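Collecting Demonstrations for a Two-Arm Tabletop System
Project report, second semester
Group members: Wilfredo Sebastian, Noel Ignacio, Florante Yap
Supervisor: Joris Van Acker

1. Introduction

In this project we made a collection of examples from which a learning system can learn to move small objects on a table. We did not write the learning system ourselves. Our supervisor has a group which trains the model, and they asked for clean examples with good labels. The name of our collection is Jastbridge, after the building where we worked from April until July.

Our target at the start was 590 accepted episodes. One episode is one complete task, from the start position of the arms until the operator presses the stop pedal. The work was divided in this way: Wilfredo was the main operator, Noel prepared the table and wrote the labels, and Florante took care of the recording program and the checking.

2. Workspace

The station has 2 arms, mounted on opposite sides of the table, and black fabric hangs on the frame. We chose black because in our first tests the window light changed very much between morning and afternoon, and the recordings of the same task looked too different. The objects are everyday things and toys. Their places are changed between episodes following a list that Noel printed before each session.

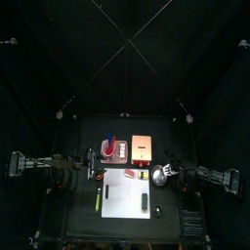 Why did we not put the objects in the same place every time?
A model that sees a cup always in one place can learn the place and ignore the cup. When the place changes, it must use the camera to find the object.

3. Tasks and instructions

We defined 12 tasks. Each task has a short sentence in simple English, for example "put the eraser in the bowl" or "move the spoon next to the board". The sentence is saved together with the episode. At first each of us wrote the sentences in his own style, and this gave problems. Noel wrote "pick", Wilfredo wrote "take", and for the same object we had three names. In the second week we made one word list and corrected the old labels by hand. This took two evenings.

Besides the views of the whole table, we record a view near the gripper. It is useful for the last centimeters before a grasp, when an arm can hide the object from the other cameras.

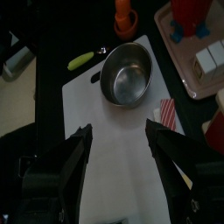
Figure 2. Wrist view with the gripper open, the steel bowl ahead on the cutting board.

4. Checking of episodes

Every episode was watched by a person who did not operate it. We rejected an episode if the operator stopped for a long time, if an object fell from the table, or if one of the cameras lost images. Failed grasps were a more difficult question. Florante wanted to remove all of them. Wilfredo thought that a second try after a failed grasp is a good example for the model, because it shows how to correct. We asked Mr. Van Acker and he agreed to keep them with a separate label, "retry".

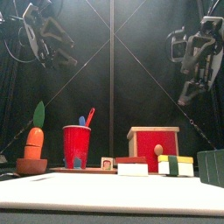 This label made the checking slower, but we could then use many episodes that we had before put in the rejected folder. We had to open that folder again and watch everything one more time. For future groups we recommend to decide such rules before the first recording.

5. Difficulties

The clocks of the cameras were not always equal. In the first sessions the wrist image came later than the arm positions, and we noticed it only when we played them side by side. Efren Lumbao from the laboratory helped us to write a small script that compares the times and gives a warning. Episodes from before the script were recorded again.

Operator tiredness was also a problem. After one hour the movements became less smooth. We changed the plan to shorter sessions with a pause, and Noel also learned to operate.

6. Result and further work

At the end of July we reached the 590 accepted episodes. The tasks which need both arms have fewer episodes than the others, as they were slow to record. The next group should begin with these tasks. The word list, the checking rules and the script are in the project folder.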